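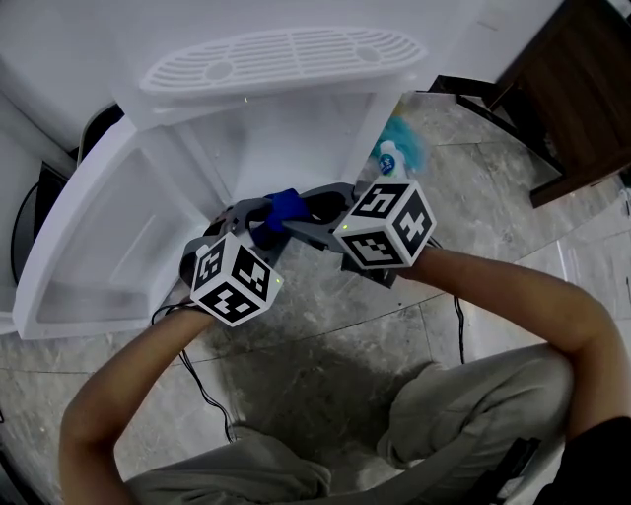
Section 4 – First Wash and Settings

Read section 3 (leveling, hoses) before you start. Shipping bolts MUST be out. If they're still in, stop and go back.

4.1 Empty cycle

Run one cycle with nothing in the drum. Clears out factory water and oil.

1. Open the water tap all the way. Check both hose ends for drips.
2. Close the door until it clicks.
3. Put 2 spoons of powder in the main drawer. No softener.
4. Turn the dial to Cotton, then press Temp until 70 shows.
5. Press Start. Door light comes on.
6. Stay nearby for the first fill. Drips at the tap – close it, tighten by hand, try again.

Note: some gray foam on the first run is normal. Second run should be clear. If not, rinse only, no powder.

4.2 Setting the water hardness

Do this once. Redo it if you move house.

1. Power on, door closed, no program running.
2. Hold Temp and Spin together until the display blinks.
3. Type the service code 1363 with the Spin button (each press goes up one, Temp moves to the next digit).
4. Choose your area. Vedville and most of Cutham are hard, setting 3. Ledesma is soft, setting 1. Not sure – check your water bill or leave it on 2.
5. Press Start to save. One long beep. Two short beeps means it didnt save, start over from step 2.

4.3 Everyday loads

- Empty pockets. Coins and hair pins get into the pump.
- Zip zippers, turn dark things inside out.
- Small items (socks, cloths, baby things) go in a mesh bag.
- Don't pack the drum tight. You should be able to fit a hand in on top.
- New towels and jeans by themselves the first time, they bleed color.

CAUTION: Never pull at the door while the light is on. Wait for the click. After a hot program this can take a few minutes.

CAUTION: Nothing that has had gasoline, paint thinner or cooking oil on it. Fire risk, even after rinsing.

4.4 After the wash

1. Dial to Off.
2. Take everything out right away. Feel around the rubber seal, small peices hide in the fold.
3. Wipe the seal and the glass.
4. Leave door and drawer open a little. Closed up = smell.
5. Going away? Close the tap.

Pump filter: clean every 300 cycles or when F2 shows, whichever is first. Steps in section 6. Have a shallow tray and an old towel ready.

Spare hoses and filters are sold through Lelteseo parts counters. Bring the number from the label inside the door.

We use cookies to improve your visit. Accept all | Manage settings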